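Moving my mother's piano

I said in the last post that I would write up the piano move once it was finished, and it is now finished, so this is the account. It may be useful to anyone with an upright to shift and no idea where to start. It is long because I kept notes.

The piano is an old overstrung upright that stood in my mother's front room in Dultcombe for most of my life. She can't play now because of her hands, and she wanted the wall for a bookcase. I have a ground floor flat in Branelley with one wall long enough to take it. The two houses are 60 miles apart, and neither of us had moved a piano before.

The first thing I did was measure. I measured the piano at its widest point, which was the keyboard lid and not the feet, and then every doorway between it and the road. Her front door was fine. My hallway was the problem. There is a turn just inside the door, past the meter cupboard, and on paper the piano cleared it by 2 inches. I cut a piece of cardboard to the size of the base and walked it round the corner with a friend holding the other end. It went, but we had to take the inner door off its hinges first. I would do the cardboard again before anything else.

I got three quotes. One firm wouldn't give a price without a visit, and one gave a price over the phone so low that I didn't trust it. I went with Gauthier, who are a small firm and asked sensible questions: how many steps, what the path was made of, whether the piano had an iron frame, where the van could stop. They charged £400, including the insurance. I had thought about hiring a van and doing it with friends, and my mother was against it. She was right. The thing took three men, a padded board and a set of straps, and there was one moment on her front step when I had to go and stand in the kitchen.

A few points on preparation. Lock the lid if there is a key, or tape a blanket round it if there isn't. Don't put tape on the polish. Take out anything stored in the bottom. Ours had a hymn book in it, a quantity of pencils and a knitting needle, all behind the lower panel, which comes off with a spring clip under the key bed. Photograph the inside before it goes. Clear the parking space the night before.

It arrived in June. The men had it off the van and against the wall in 20 minutes. I put it on an inside wall, away from the radiator, and stood it on caster cups to spread the weight on the floorboards. They are glass ones that came with it. I also bought a cheap hygrometer and wrote the reading down each morning for a while. My flat is drier than my mother's house, and the reading dropped further once the heating went on in autumn. I now keep a bowl of water near the radiator. I can't say how much difference it makes.

Tuning was the part I got wrong. I booked a tuner for the week after the move, having assumed it would need doing at once. Haoran Su came out, played a few chords, and told me it would be better to leave it. The wood has to settle in the new room, and if he tuned it then it would drift again before long. He did it a few weeks later in two visits, a rough one to bring the pitch up and a finer one after that. He also eased two sticking keys and glued a hammer head that had come loose. He advised against taking it right up to concert pitch in one go with strings that old, so it sits slightly flat. I play alone, so it doesn't matter.

The stool didn't survive. One leg had woodworm, and I left it behind. I tried a dining chair, which was too low, and then bought an adjustable bench called the Flinier, second-hand. It creaks at its highest setting but is steady enough at mine.

I have gone back to the grade pieces I did at school. The left hand has mostly gone. I do scales before breakfast, when the people upstairs have left for work, and I use the practice pedal in the evenings. I asked them about the noise and they said they hear the low notes through the floor but not the tune. I have put a square of thick carpet behind the back of it, and they say that has helped a bit.

My mother came to see it in its new place and said it looked smaller. The bookcase is up in her front room now.

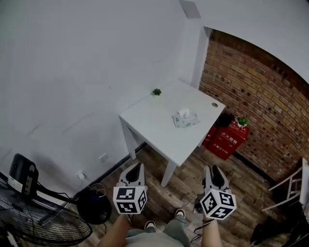

How long should you wait after a move before having a piano tuned?

Wait a few weeks, so that the wood can get used to the air in the new room, and keep the heating as even as you can in the meantime.

Contact | © April 2026 | Back to top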